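Ticket 200 – Flat-pack delivery, grey panels
Status: Open
Raised by: Kamala Mathew
Product: Prindano storage unit

Two panels in the Prindano set have come up soft at the corners. I need to know whether to carry on building or wait for replacements. The rest of the parts match the packing list.

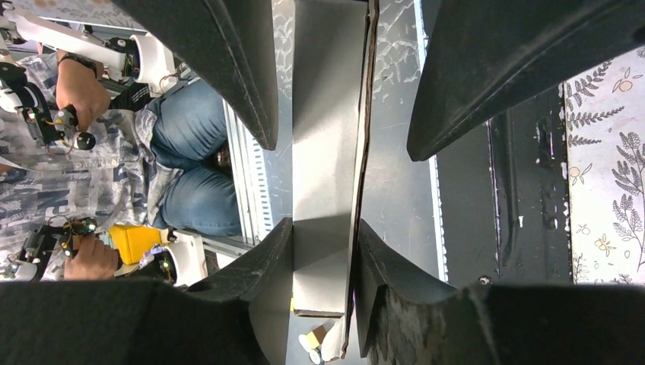 Grey panel, matte face, with the thin dark brown strip along one side.

Reply from Güler parts desk, Thursday
Please stop at step 7 and keep the soft panels flat. Replacements will go out with the next Arkilis van. Leave the old ones out for the driver.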